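Guest FAQ: The Rooms at Daltden

Answers to what people ask before they book, and to a few things they ask at midnight through a closed door. If yours isn't covered, email Wagner Andrade at the front desk. He likes email more than the phone.

What do the bathrooms look like?
White sink, chrome faucet, room on the rim for your toothbrush.
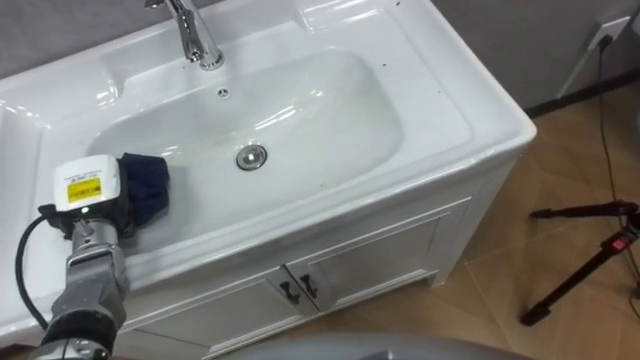
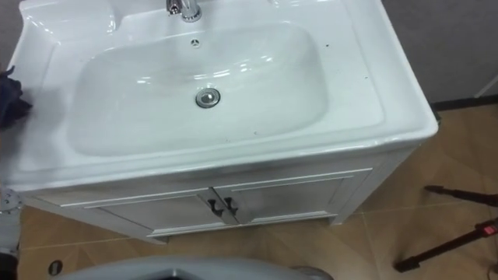
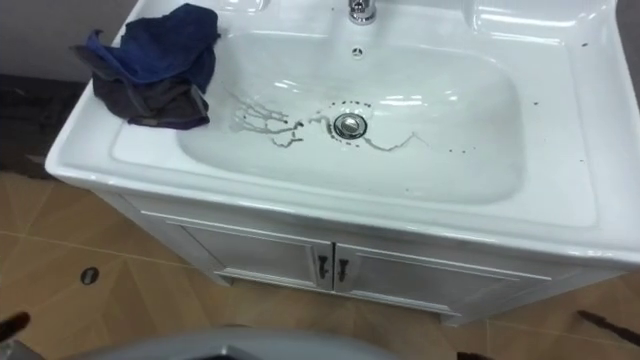
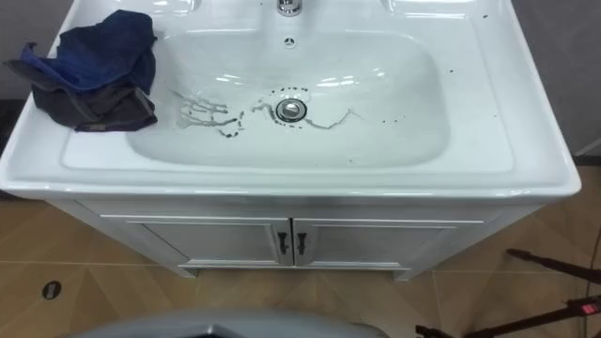

When can I check in?
From 3 p.m. You can drop bags earlier in the hall closet, which locks, provided you pull the door harder than seems polite.

And check out?
By 11 a.m. We don't charge for lateness, but the vacuum starts outside your door at 11:05 and it is not a quiet model.

Is breakfast included?
Yes, from 7 to 9:30. Eggs, toast, fruit, and a corn cake made by Genivaldo Holanda, who will want to know what you thought of it. Tell us the day before if you don't eat gluten. Telling us with your mouth full is too late.

Do you allow dogs?
Up to 2 per room, $85 per stay, for one dog or both. Cats are a longer conversation.

Is there parking?
Behind the building, free, first come. The space by the dumpster is always open and there's a reason. Street parking on Holroyd is fine overnight except when it snows.

How is the Wi-Fi?
Good on the first floor, decent on the second, and in Room 6 best described as a rumor. Ask for another room if you have to work.

Can I control the heat?
Each room has its own dial. It goes up to 85. Please don't. Most guests are happy at 68 — the radiators are old and they hold a grudge for hours after you turn them down.

What's your cancellation policy?
Full refund up to a week out. After that we keep $100, unless we rebook the room, in which case you get it back. In February we nearly always can't.

Is there an elevator?
No. There are stairs, and there is Abenezer, who will carry your suitcase up them and say nothing about what's in it.

Can I extend my stay?
Usually. Ask before breakfast on your last day, while the sheets are still yours.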